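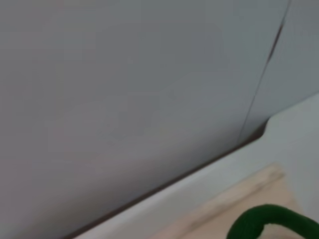
Pale grey up close, with the thin dark gap where one panel meets the next.

I've been promising myself a look inside the Pladelley open day for ages, and this October I finally got my act together, packed a thermos and drove out. For anyone who hasn't heard of them, Pladelley make kitchen cupboards, laundry fit-outs and the odd bathroom vanity, and once a year they roll up the big doors and let the rest of us wander through. We're redoing our kitchen (slowly, painfully, don't ask about the sink), so I told myself it was research. It was mostly nosiness.

Doors opened at 9 and there was already a queue for the sausage sizzle, which I thought was a bit keen. I got a name sticker, a paper map and a pencil, and went straight to the showroom at the front, where they'd set up a row of kitchens side by side.

Well, I fell for the grey. I'd gone in dead set on white, and I must have walked past the pale grey three times before I stopped and stuck my nose right up to it. It's a soft matte colour with a bit of blue in it, no pattern, nothing shouty, and it changes as you move around! Warmer and lighter on one side, cooler on the other where the shadow gets it. My sister says grey kitchens are finished. My sister has orange tiles.

The other thing I got a bit obsessed with was gaps. Chalerm Bunnag was looking after the showroom that morning and he told me most people pull the drawers in and out and never look at the lines between the fronts. So of course I spent the next half hour looking at nothing else. Once you start you can't stop. I came home and looked at our own cupboards and had to go and lie down.

At half past ten there was a tour of the workshop and I squeezed onto it with a couple from up the valley and a dad with two very bored teenagers. Mylene Saludo took us round. She's been there since the days when it was one shed and a ute, and she talks fast, so I missed some of it over the extraction fans, but the gist is that a sheet comes in at one end, gets cut, gets its edges done, gets drilled for hinges, and then sits on a trolley with a label until the rest of its kitchen catches up. I loved the trolleys. Every one had somebody's surname on it, and I did have a little snoop for people I know. (Found one. They never mentioned they were renovating!)

The edging was the favourite of the day for me. Virgilio Policarpio let us run a thumb along a finished edge and then along one that had been sent back, and I could not feel the difference, and he was very kind about it. His brother Wilfredo does the assembly and hung a door for us while we watched. Hinges on, clip, a few turns of the screwdriver, done. It took me a whole long weekend to hang one door in our laundry and it still opens by itself when the truck goes past.

We also got to see the paint room through the window, but you can't go in, fair enough. The colour I liked is called Flurivel, which sounds like a cough medicine. I asked what the quote would be for a kitchen the size of ours, just the doors and drawer fronts, keeping the old cupboards behind, and Jomar Castillo at the desk tapped away and came back with $2,398. Less than I was braced for. That doesn't cover handles, and the fitting is extra too, so I'm not counting my chickens.

A few bits and pieces if you're thinking of going next year. Park on the grass and not on the road, the road got silly by lunchtime. Wear closed shoes or they won't let you on the tour, and they mean it, a poor woman in sandals had to wait in the showroom. The offcuts bin out the back is a dollar a piece and goes to the local footy club. I came home with 2 pieces of the grey, and I've got them propped behind the kettle so I can see them in the morning light and again at tea time. There's also a raffle for a $500 voucher, and I bought far too many tickets.

The scones were from Clarnilell, the bakery near the bridge, and they'd sold out of the date ones by 11, so get in early. I had plain with jam and no complaints.

I've put the kitchen measurements up on the fridge and Jomar is meant to be ringing me about a proper measure-up. I still have to tell my husband we're not having white.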